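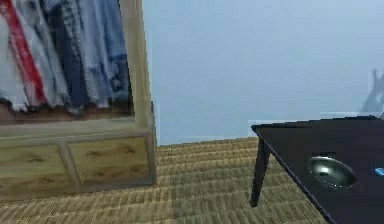
최종 수정 2018-10-19

집안일 로봇, 어디까지 왔나
옷장 문턱에서 멈춘 기계들

로봇 청소기를 산 집은 이제 흔하다. 그런데 그 집의 빨래를 개는 것은 여전히 사람이다. 설거지는 식기세척기가 하지만 그릇을 넣고 빼는 것도 사람이고, 세탁기가 다 돌았다고 알려 줘도 옷을 꺼내 털고 너는 것은 사람이다. 기계가 맡은 일은 대개 상자 안에서 끝나는 일이고, 상자와 상자 사이를 잇는 일은 그대로 남아 있다.

이번 취재는 그 남은 일을 기계가 할 수 있느냐는 질문에서 출발했다. 가정용 로봇 팔을 개발하는 멀데일(Muldale)과, 공장 조립 라인의 자동화를 맡아 온 브로드소프(Brodthorpe)를 지난 7월부터 몇 차례 찾아갔다. 두 회사는 고객도 다르고 기계의 값도 다르지만, 막히는 대목은 비슷했다.

화면 속의 방

멀데일의 개발실에서 먼저 보게 되는 것은 모니터다. 엔지니어들은 컴퓨터로 만든 방을 띄워 놓고 일한다. 옷이 걸린 나무 옷장이 왼쪽에 있고, 오른쪽에는 금속성 광택이 나는 얕은 그릇이 놓인 낮은 검은색 탁자가 있다. 바닥은 다다미 비슷한 짜임의 매트다. 벽에는 장식이 없다. 사람이 사는 방치고는 물건이 적은 편인데, 개발 책임자 아나옐리 살리나스는 이 정도만 되어도 풀어야 할 문제가 충분하다고 말한다.

"옷장 하나만 놓고 몇 달을 쓸 수 있어요. 옷이 걸려 있으면 뒤에 있는 옷이 안 보이잖아요. 소매가 옆 옷에 끼어 있을 수도 있고요. 사람은 손을 넣어서 대충 밀어 보고 아는데, 기계한테는 그 '대충'을 하나씩 정해 줘야 합니다."

화면 속 옷장에는 흰 테두리를 두른 붉은 줄무늬 옷, 옅은 하늘색과 회색 옷, 긴 주름이 잡힌 짙은 남색 옷이 붙어 걸려 있다. 밑단은 높이가 제각각이다. 사람 눈에는 옷 몇 벌이 걸린 평범한 옷장이다. 카메라 영상을 받아 처리하는 프로그램에는 경계가 불분명한 색 덩어리에 가깝다. 어디까지가 한 벌인지 나누고, 그중 어느 것을 꺼낼지 고르고, 어디를 잡아야 다른 옷이 딸려 나오지 않는지 계산하는 일이 차례로 이어진다. 앞 단계에서 조금 틀리면 뒤 단계는 거의 다 틀린다.

옷장 아래에는 서랍 두 개가 나란히 있다. 앞판에 손잡이가 보이지 않는다. 살리나스의 팀에서는 서랍 열기를 따로 한 과제로 다룬다. 손잡이가 있는 서랍은 걸어서 당기면 되니 비교적 일찍 풀렸다. 손잡이가 없으면 앞판의 위쪽 모서리나 틈에 손끝을 걸어야 하고, 어디에 걸리는지는 가구마다 다르다. 밀면 튀어나오는 방식도 있다. 사람은 한두 번 만져 보고 구분한다. 기계는 만져 본 결과를 해석하는 방법부터 배워야 한다.

가상의 방에서 연습시키는 까닭은 단순하다. 실제 로봇은 느리고, 넘어뜨리면 고쳐야 하고, 한 번 실패할 때마다 누군가 옷을 다시 걸어 줘야 한다. 화면에서는 단추 하나로 처음 상태가 된다. 멀데일은 밤새 같은 동작을 되풀이하게 해 놓고 아침에 기록을 확인한다.

문제는 화면 밖으로 나올 때 생긴다. 컴퓨터 안의 천은 계산하기 쉽게 단순화되어 있다. 진짜 니트는 늘어나고, 진짜 셔츠는 정전기로 달라붙는다. 반짝이는 금속 그릇은 카메라에 따라 표면의 깊이가 엉뚱하게 잡히기도 한다. 가상 환경에서 잘 되던 동작이 실물 앞에서 무너지는 현상은 이 분야에서 오래된 골칫거리다. 조명과 색, 마찰 값을 마구 바꿔 가며 훈련하는 방법이 요즘 많이 쓰이지만, 멀데일에서도 딱딱한 물건에는 효과가 있었고 천에는 효과가 덜했다.

수건 한 장에 4분

그렇다면 지금 당장 실물로는 무엇을 할 수 있나. 멀데일의 시험실에서 본 것은 수건 개기였다. 탁자에 놓인 수건을 로봇 팔 두 대가 들어 올려 모서리를 찾고, 펼치고, 반으로 접고 다시 반으로 접는다. 한 장에 4분이 걸렸다. 접힌 모양은 깔끔했다. 같은 기계에 양말을 주면 짝을 맞추지 못했고, 후드가 달린 윗옷을 주자 모자 부분을 소매로 판단하고 멈췄다.

시험실 기록에 따르면 같은 크기의 수건만 쓸 때 성공률은 높았지만, 크기와 두께가 다른 빨래를 섞으면 67퍼센트로 떨어졌다. 세 번에 한 번꼴로 사람이 다시 손을 대야 한다는 뜻이다. 살리나스는 이 숫자를 숨기지 않았다. "실험실 논문으로는 괜찮은 숫자예요. 집에 팔 물건으로는 안 되죠. 세 번에 한 번 다시 개야 하면 처음부터 본인이 개는 게 빠르니까요."

가격도 남는다. 팔 두 대와 카메라, 제어 장치를 합친 시험용 장비는 승용차 한 대 값을 넘는다. 회사 쪽은 양산하면 내려간다고 하지만 얼마까지 내려갈지는 말하지 않았다. 기자가 만난 다른 업계 관계자들도 이 부분에서는 말을 아꼈다.

공장은 사정이 나은가

공장은 집보다 쉽다고들 한다. 조명이 일정하고, 바닥이 평평하고, 물건이 정해진 자리로 온다. 자동차 차체 용접은 오래전에 로봇에게 넘어갔고 도장도 그렇다. 그러나 브로드소프의 현장 책임자 아분디오 틀라팔레는 그런 이야기를 들을 때마다 고개를 젓는다고 했다. 그가 안내한 곳은 소형 가전에 들어가는 전선 묶음을 끼우는 공정이었다.

라인에는 작업자 36명이 있었다. 케이블을 집어 구부리고, 홈에 밀어 넣고, 커넥터가 걸리는 느낌이 올 때까지 누른다. 한 사람이 몇 초에 하나씩 한다. 브로드소프는 이 공정에 로봇을 넣으려고 두 번 시도했다. 첫 번째는 케이블이 매번 다른 모양으로 휘어 있어서 집는 단계에서 포기했다. 두 번째는 케이블을 곧게 펴서 공급하는 장치를 앞에 붙였는데, 그 장치가 자주 걸렸다. 장치를 돌보는 사람을 따로 두고 나니 줄어든 인력이 없었다.

"용접 로봇은 자기가 뭘 만지는지 몰라도 됩니다. 철판은 늘 거기 있으니까요. 전선은 그렇지 않아요. 천도 그렇지 않고요. 집에서 빨래 개는 로봇이 안 나오는 거랑 우리 공장에서 전선 끼우는 로봇이 안 나오는 거랑 저는 같은 얘기라고 봅니다."

틀라팔레의 라인에서 실제로 자리를 잡은 자동화는 훨씬 소박하다. 완성품을 상자에 넣는 로봇, 상자를 팔레트에 쌓는 로봇, 부품 통을 옮기는 무인 운반차가 있다. 물건의 모양이 일정하고 무겁고 반복적인 일들이다. 검사 공정에는 카메라가 들어갔지만 불량으로 의심되는 것을 골라낼 뿐이고, 최종 판정은 사람이 한다. 작업자들의 반응은 대체로 무덤덤했다. 상자 쌓는 일을 아쉬워하는 사람은 만나지 못했다.

공장에는 집에 없는 이점이 하나 더 있다. 기계에 맞춰 일을 바꿀 수 있다는 점이다. 브로드소프는 내년에 나올 제품에서 커넥터 모양을 바꾸기로 했다. 로봇이 끼우기 쉽도록 입구를 넓히고 방향을 한쪽으로 통일한다. 설계 부서와 생산 부서가 같은 회사에 있으니 가능한 일이다. 집에서는 이렇게 하기 어렵다. 로봇 청소기 때문에 문턱을 없애거나 다리 높은 소파를 고르는 집이 있기는 하지만, 빨래 개는 기계를 위해 후드 달린 옷을 안 사겠다는 사람이 얼마나 될지는 모르겠다.

손이냐 눈이냐

연구자들 사이에서는 병목이 손에 있느냐 눈에 있느냐를 두고 의견이 갈린다. 손 쪽을 꼽는 사람들은 촉각을 이야기한다. 사람의 손끝은 천이 미끄러지기 시작하는 순간을 알아채고 힘을 조절한다. 시중의 로봇 손은 대부분 집게 두 개짜리이고, 물건을 잡았는지 정도만 안다. 촉각 센서가 나와 있지만 비싸고 잘 닳는다. 부품 회사 테스트로(Testlow)가 내놓은 실리콘 손끝은 멀데일에서도 시험 중인데, 여러 날 쓰면 표면이 마모되어 값이 달라진다고 한다. 갈아 끼울 때마다 보정을 다시 해야 한다.

눈 쪽을 꼽는 사람들은 집게 두 개로도 사람이 원격으로 조종하면 많은 일을 해낸다는 점을 근거로 든다. 멀데일에서도 숙련된 조종자가 같은 로봇 팔로 후드 달린 윗옷을 갰다. 시간은 오래 걸렸지만 끝까지 갰다. 하드웨어가 할 수 있는 일과 소프트웨어가 시킬 줄 아는 일 사이에 간격이 크다는 이야기다. 살리나스는 이쪽에 가깝다. 틀라팔레는 손 쪽이다. 그는 커넥터가 걸리는 느낌을 카메라로는 볼 수 없다고 했다.

공개 자료를 모으는 움직임도 있다. 미하일류크(Mykhailiuk) 연구회는 여러 팀이 같은 조건에서 겨룰 수 있도록 집안일 과제를 모아 목록을 만들고 있다. 현재 248개가 올라와 있고, 옷걸이에서 옷 빼기, 서랍 열고 닫기, 그릇을 탁자에서 개수대로 옮기기 같은 것들이다. 목록을 보면 과제의 난이도가 사람의 직관과 잘 맞지 않는다. 그릇 옮기기는 여러 팀이 해냈다. 비닐봉지에서 빵 꺼내기는 해낸 팀이 없다. 이불 커버 씌우기는 목록에 있지만 도전한 팀도 없다.

집에 들어온다면 무엇부터

당장 살 수 있는 물건을 기준으로 정리하면 이렇다. 바닥 청소는 된다. 다만 바닥에 놓인 전선과 양말은 미리 치워야 하고, 계단은 못 오른다. 잔디 깎기와 창문 닦기도 제품이 있다. 창문 닦는 기계는 모서리를 남긴다. 빨래 개는 기계는 전시회에 여러 번 나왔지만, 사람이 한 벌씩 펴서 걸어 주거나 넣어 주어야 하는 것이 많았다. 요리는 재료를 썰어서 정해진 칸에 담아 주면 볶아 주는 정도다. 정리정돈, 그러니까 널려 있는 물건을 집어 제자리에 두는 일은 파는 제품이 없다.

살리나스는 팔 달린 가정용 로봇이 들어간다면 일반 가정보다 시설이 먼저일 것으로 본다. 숙박업소나 요양 시설은 수건과 시트의 규격이 같고, 양이 많고, 고장이 나면 부를 사람이 있다. 멀데일은 숙박업소 한 곳의 세탁실에서 수건 전용 장비를 돌려 볼 계획을 세우고 있다. 속도는 지금보다 빨라져야 한다. 세탁실 담당자가 수건 한 장을 개는 데는 약 4초면 된다.

안전 기준도 정리되지 않았다. 공장 로봇은 울타리 안에 두거나, 사람과 함께 일하는 기종이면 닿는 순간 멈추도록 힘과 속도를 제한한다. 집에는 아이와 개가 있고 울타리를 칠 수 없다. 힘을 줄이면 안전하지만 뻑뻑한 서랍을 열지 못한다. 멀데일의 시험용 팔은 물을 가득 채운 냄비를 들지 못하도록 설정되어 있다. 들 수는 있는데 막아 둔 것이다. 쏟았을 때의 책임 문제를 법무 담당자와 아직 협의하고 있다고 했다.

카메라도 마찬가지다. 옷장을 열고 서랍을 뒤지는 기계는 옷장 안과 서랍 속을 찍는다. 영상을 기기 안에서만 처리할지, 회사 서버로 보낼지에 따라 성능과 가격이 달라진다. 멀데일은 시험에 참여할 가정을 모집하면서 영상 보관 기간을 어떻게 적을지 여러 차례 문구를 고쳤고, 취재가 끝날 때까지 확정하지 못했다.

브로드소프의 다음 시도는 내년 상반기다. 바뀐 커넥터가 라인에 들어오면 로봇 한 대를 작업자 옆자리에 놓고 같은 일을 시켜 볼 예정이다. 틀라팔레는 기대치를 묻자 하루 종일 서지 않고 돌아가면 만족하겠다고 했다. 멀데일의 시험실에서는 요즘 수건 다음으로 베갯잇을 개고 있다. 베갯잇은 입구가 어느 쪽인지 찾는 데 시간이 많이 든다고 한다.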